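Namier Shared Workshop — Members' Forum
Topic: Simulated tool pickup, Bench 7 arm

Jytte Skov
February 20, 2023
Members are asked to review the simulation work before hardware time is booked on the Bench 7 arm. The proposed task is to take an adjustable wrench by the lower end of its handle. I recommend that the approach remain as modeled, with the fingers open and the handle centered between them before closing.
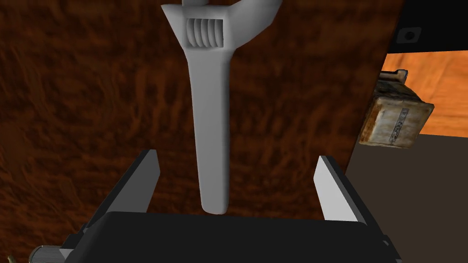
Reinaldo Xavier
I must object to the grasp point. With the head uppermost, a grip so low on the handle leaves most of the weight above the fingers. I would request a grasp nearer the adjustment knob.

Jytte Skov
The objection is noted. A higher grasp brings the palm closer to the tool, and clearance was my first concern. I can run 400 trials at each height.

bruvcombe_2
Please vary the friction value as well. Our own model was far too generous — the real tool turned in the grip.

Reinaldo Xavier
Agreed. I maintain my position on the height, but will accept the trial results. Kindly post the settings file with them.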